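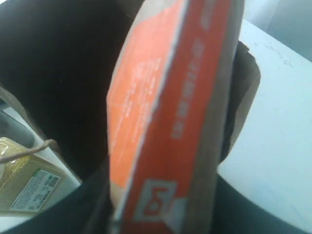

An orange and red cardboard box with white lettering.

The Case for Printing the Temperature on the Boot

By Tobiloba Bassey

Winter footwear is sold on words that have no fixed meaning. A shopper comparing two pairs in October will read that one is "warm" and the other "extra warm," that one is suited to "cold days" and the other to "deep winter." The terms are chosen by the seller, and two sellers seldom mean the same thing by them. It is the position of this column that every insulated boot offered to the public should carry a temperature rating, printed on the box and on the product page, together with a plain statement of how the rating was reached.

The present practice on insulation weight is a partial measure at best. A label that gives 400 grams describes the thickness of the lining by area. It says nothing of the sole, where much of the heat is lost, nor of how closely the boot fits at the ankle. Hestorine sells a work boot with 400 grams of insulation and a thin molded sole, while the Studlow lace-up carries less insulation over a felt midsole. I wore both through last winter at an outdoor loading yard. The Studlow pair kept my feet comfortable well into the afternoon. The Hestorine pair did not, although its label would lead any reasonable buyer to expect the opposite.

Manufacturers object that warmth is personal. Circulation, socks and activity differ from one wearer to the next, and a rating that suits a person walking briskly will mislead a person standing still. The objection is fair, and it has an answer. Sleeping bags are sold with separate comfort and limit figures, and campers have learned to read them. A boot could carry two figures in the same manner, one for walking and one for standing. Buyers would adjust for themselves, as they already do with sizes.

Rorora deserves credit for moving in this direction. Its current range lists a standing temperature for each model, and the test method is set out in the leaflet. The method is open to criticism — the trial lasts only 52 minutes, which is shorter than most shifts and many bus journeys — but a published method can be criticized and improved. An adjective cannot.

Cost is the second objection, and the weaker one. Sani, whose catalog runs to more than 700 styles, has argued that testing each of them would raise prices. Few of those styles are insulated, however, and many of the insulated ones share a lining and a sole. Testing by construction would reduce the burden considerably. A maker that prefers not to test should remain free to sell its boots, provided that it does not describe them as fit for extreme cold.

Retailers also have a part to play. Return policies commonly exclude footwear that has been worn outdoors, and warmth cannot be judged on a shop carpet. Until ratings are in general use, a store that advertises a boot for severe weather should accept it back after one outing. Purchasers, for their part, should ask for the test method in writing before they pay, and should keep the reply with the receipt.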